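Home Materials Workshop Projects Archive Contact

Filed under: Stone and surfaces / Care and repair

March 11, 2023
By the Materials desk

What a sealer does, and what it leaves alone

The workshop that Ornus keeps in Brusadville is a single-storey building with a drain down the middle of the floor. Slabs are stored at the back on steel racks. Cutting takes place in the next bay, and the part of the business we came to discuss, the treatment and repair of stone already in people's kitchens, is run from a bench by the door. The technical manager has been responsible for that side of the firm for most of its existence, and agreed to talk on condition that we did not turn the conversation into an advertisement.

We began with the complaint the firm receives most often. A customer has had a marble worktop sealed, has left half a lemon on it, and has found a dull mark the next morning. The customer concludes that the sealer has failed.

"It hasn't, in most cases," the manager said. "The sealer is in the pores. The lemon has dissolved a little of the surface. Those are two separate events and we do a poor job, as a trade, of explaining that before we take the money."

Marble is mainly calcium carbonate. Acids react with it, and the reaction produces a soluble salt, water and carbon dioxide. The polish on a marble surface depends on the flatness of the crystals at a very fine scale, and a short contact with vinegar, wine or citrus juice is enough to roughen it. The trade calls the result an etch. It looks like a stain to the person who has to wipe it, but there is no foreign matter in it and no cleaner will remove it.

A penetrating sealer, which the manager prefers to call an impregnator, is carried into the stone in a solvent or in water. The carrier evaporates and leaves a water-repellent or oil-repellent residue on the walls of the pores. It slows the entry of liquids. It does not form a film over the top.

"People imagine varnish," the manager said. "If you want a film, you can have one, and some firms will sell you one. Then you have a plastic surface with a stone underneath it, and when the plastic scratches you have to strip the lot."

We asked how long an impregnator lasts. The answer was that the question has no general answer, and that the figures on bottles should be read with care. Ornus writes 18 months on its own paperwork for marble in a working kitchen. The manager described this as a date for checking the stone, with resealing to follow only if the check shows it is needed.

The check is done with water. A small pool is placed on a clean, dry part of the surface and left for ten minutes, then blotted. If the stone beneath has darkened, water is getting in. The area near the sink and the area beside the hob should be tested separately, as they wear at different rates from the rest.

"Do not use oil for this at home," the manager added. "I have been to houses where the test was the stain."

On over-application the manager was blunt. A dense polished marble takes very little product. Whatever has not gone in after a few minutes should be wiped off with a dry cloth, and if it is left to cure on the surface it forms a streaky haze. The usual remedy is a second application of the same sealer, which softens the residue, followed at once by thorough buffing. Roughly 200 of the firm's call-outs last year concerned haze of this kind, and a fair number of those worktops had been treated by their owners only weeks after the installer had already done it.

The conversation moved on to stains proper. The manager divides them by what caused them. Organic stains, such as tea, coffee and leaves, are brownish and usually respond to hydrogen peroxide in a poultice. Oil stains darken the stone without much change of colour and need a solvent or an alkaline degreaser. Metal stains are the slow ones.

A poultice is a paste of an absorbent powder and a liquid chosen for the stain. It is spread thickly, covered with plastic film taped down at the edges, left for a day, and then uncovered and allowed to dry completely. The drying draws the dissolved material up into the paste. Most failures, according to the manager, come from scraping it off while it is still damp.

"Leave it. It can take two days to dry. Then do it again. I have a note of one oil stain that took 4 applications, and after the third the owner had already ordered a chopping board to put over it."

Rust requires more thought. It may have come from outside, from the foot of a tin or a steel fixing, in which case it lies near the surface and a proprietary rust poultice may deal with it. It may also have come from within. Many pale marbles contain small amounts of iron, either already oxidised, in which case the colour is stable and belongs to the stone, or as pyrite and similar minerals, which can oxidise after installation if moisture reaches them. The manager has seen slabs of the second type turn yellow in patches within a year where the adhesive was too wet or the underside was never allowed to dry.

"You can't bleach that out. Chlorine bleach will generally make it worse. You find the water first, you stop it, and you wait to see what is left."

The firm buys part of its pale stock through a yard called Figueiredo and asks for wetted photographs of each slab before it commits. The manager considers tan and rust-coloured veining acceptable if it was present when the block was opened, and asks for a sample offcut to be kept in a dish of water for a fortnight. If the colour spreads, the slab goes back.
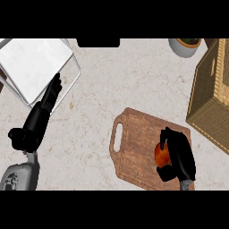 A message received from Andavby takes a different view of the soaking test. The correspondent has fitted pale marble for a number of years and regards a fortnight as too short: pyrite in a tight stone may show no reaction until well into the second month, and a clear result after two weeks gives the buyer more confidence than the evidence supports. The same message recommends sealing the underside and the cut edges of every slab before fitting, and objects to the idea that the top face is where protection matters most.

The manager accepted the first point in part. A longer soak would be better, but a yard will not hold a slab for two months without payment, and few customers will wait. On the second point there was less agreement. Sealing the underside can interfere with the bond of some adhesives, and if water enters from a leaking sink joint it may then be held in the stone with fewer ways out. Ornus seals the edges of sink cut-outs and leaves the underside bare unless the adhesive maker states in writing that its product is compatible.

Repair of etching was the last subject. A light etch on a honed surface can often be evened out by hand with an abrasive pad and water. A polished surface is more difficult, as the repaired spot has to match its surroundings in reflection as well as in feel. The workshop begins no coarser than the damage demands. For a deep ring it may start at 200 grit and work up through the intermediate grades to 3,000, followed by a polishing powder used with a felt pad. Each grade has to remove all the scratches left by the one before. Missing a grade saves a few minutes and is visible from across the room.

"Spot polishing is where owners get into trouble. They make a small shiny dish in the middle of a flat worktop. You see it in the evening, when the light is low."

The manager's usual advice to a household that cooks every day is to choose a honed finish, on which etches still occur but catch the light much less. The finish does bring out marks from oil a little sooner, so the water check should be carried out at the shorter interval.

For routine cleaning the recommendation was a pH-neutral detergent, well diluted, with a rinse and a dry cloth afterwards. Limescale removers should be kept away from marble altogether, including those intended for the tap, and so should cream cleaners, which contain abrasive. Where limescale has built up around the base of a tap, the manager lifts it with a plastic scraper after softening it under a wet cloth, and accepts that this is slow.

We asked about products that claim to prevent etching. There are films and hard coatings which do so to some degree, and the firm has been testing one on an offcut beside the kettle since last May. The coating has resisted vinegar. It has also begun to lift along one edge, and the manager does not intend to offer it until the reason for that is known.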